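Skamo upholstery care table: README

Version 3 of the table. Maintained by Štěpánka Slanina and Khalil Fakhoury.

Contents

The table lists 587 cleaning and wear records for domestic seating covers. Each row is one cover, one treatment and one result. The file is comma-separated, UTF-8, with a header row. Empty cells mean the value was not recorded. A zero means it was recorded as zero.

Columns

cover_id: short code, unique to each cover and reused across treatments.
fibre: main fibre by weight. Blends below 60 per cent of any one fibre are entered as mixed.
colour_group: one of red, blue, green, brown, grey, pale, other.
treatment: dry brush, damp cloth, foam, steam or machine wash.
shade_before, shade_after: readings on the Clemov grey scale, in half steps.
seam_state: sound, loose or open.
notes: free text, mostly English, some Czech.

Collection

Covers were lent by households and by Rusnák, a repair workshop that kept its own paper cards until the second version. Those cards account for 132 rows. They were typed up by Ayanda Masilela and checked once against the originals.
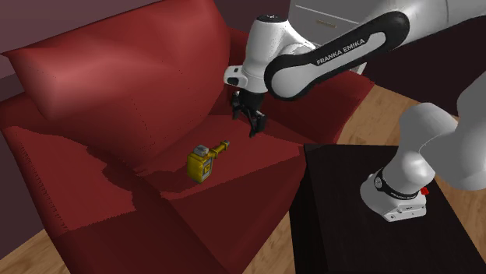 Shade readings were taken under a fixed lamp at the centre of the seat, with the pile brushed in one direction. Readings from the paper cards were made in daylight near a window and should not be pooled with the rest. Filter on source = card to remove them.

Known problems

Steam is under-represented for wool. There are 4 such rows, all from one household.
The seam_state column was added in version 2. Older rows were filled in from the notes where the wording was clear and left empty elsewhere.
Red and brown were confused in part of the first batch. Regula Brunner corrected the codes in September; copies made before then should be replaced.

Use

The table suits comparisons between treatments on the same fibre. It does not support estimates of how long a cover will last, as the age of most covers is unknown. Corrections go to the maintainers with the cover_id and the column name.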